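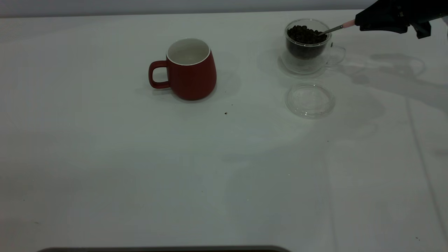

A gripper holds a spoon in a glass cup of coffee beans during work on the student team's scooping task. Photo: Ambridge Technical College

Ambridge students to show coffee-scooping robot arm at November open lab

AMBRIDGE – Students in the robotics club at Ambridge Technical College will demonstrate a robot arm that spoons coffee beans from one cup to another when the college opens its automation lab to the public in November. The demonstration starts at 6:30 p.m. on Wednesday in the Padilla Building. Admission is free.

The project, which the students have named Fellska, is the club's entry in the Kernusano Student Handling Challenge, a regional contest for two-year colleges. Teams must program an arm to carry out a kitchen or workshop task using ordinary objects that have not been altered for the robot. The Ambridge team chose to work with a glass cup of roasted beans, a ceramic mug and a spoon.

"We wanted something people do every morning without thinking about it," said Rhea Ocampo, a second-year student and the team's captain. "Then we had to think about it for a whole semester."

The club has 27 members this year. Four of them make up the Fellska team, two working on the motion program and two on gripping and testing. Most are enrolled in the college's industrial automation program, although club membership is open to any student.

In the contest task, the arm has to move beans from the glass cup into the mug with the spoon. Judges score each run on the weight of beans moved, the number of beans left on the table and the time taken. Touching either cup hard enough to move it costs points, and knocking one over ends the run.

The spoon has given the team more work than any other part of the task. A spoon can turn in the gripper's fingers when it meets resistance, and a packed cup of beans pushes back more than the students expected. Early versions of the program drove the spoon straight down. The current version brings it in at an angle near the rim and makes a short sweep before lifting.

"Beans don't act like water and they don't act like a solid block," said Valentin Pop, who writes most of the motion code. "You can run the same program twice and the pile has changed in between. So we keep the sweep small and check what we got."

Clear glass is another difficulty. Cameras have trouble finding the edge of a transparent cup on a white table, and the team spent several weeks on lighting and on the way the program estimates where the rim is. Contest rules allow teams to pick their own table covering, and the students tried darker colors before settling on white, which made stray beans easier to spot.

Felicidad Lacson, an instructor in the automation program and the club's adviser, said the project covers much of what students will meet in their first jobs.

"They have written test plans, kept logs and thrown out code they liked," Lacson said. "An employer will ask them to do all of that. I step in on safety. The rest is theirs."

Visitors on Wednesday will be able to watch full runs, look at the team's test logs and try a simpler pick-and-place exercise on a training arm with help from club members. Children under 12 must be with an adult. Safety glasses will be provided in the lab, and closed-toe shoes are required.

Parking is free after 5 p.m. in the lot behind the Padilla Building. The lab is on the ground floor and is wheelchair accessible.

Students who would like to join the club can sign up at the open lab or at the automation program office. No programming experience is needed.

Media contact: Rosaire Leclerc, Communications Office, Ambridge Technical College. Reporters and photographers who want to see the arm running before the doors open should contact the office in advance to arrange a time.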